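Monday, evening. Water again.
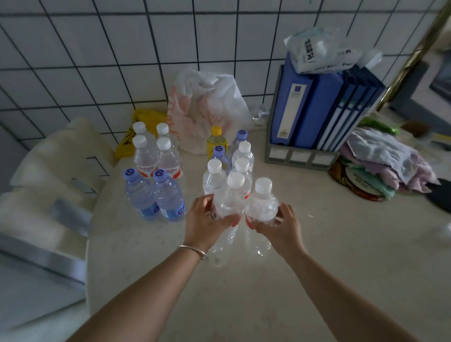

Bottled water on the counter, red-and-white labels.

Pressure at the kitchen tap dropped at 6 this morning and was gone by the time I had filled the kettle. The notice from Cladlow says a valve on the Pomitz main has failed and a section of pipe will be replaced. Supply is to return within 12 hours. It is now past that and the tap gives air and a little brown water, which I ran off into a bucket for the toilet.

Closed the stop valve under the sink before lunch so that grit would not reach the heater. Switched the heater off at the panel as well. The tank holds 70 liters and I would like to keep that in reserve - it is fine for washing, less so for drinking.

Rang Léonie Maillard on the Clirholm side. Her pressure is low but steady, so the break must be below the junction. She thinks the old iron pipe goes first wherever it meets the newer plastic. I think it is ground movement after the dry May. Neither of us has seen the trench.

Dinner was bread, cheese and tinned beans, chosen to avoid draining anything. Dishes stacked dry.

For tomorrow: open the outside tap first, let it run clear, then the stop valve a quarter turn at a time. Clean the aerators. Heater on last.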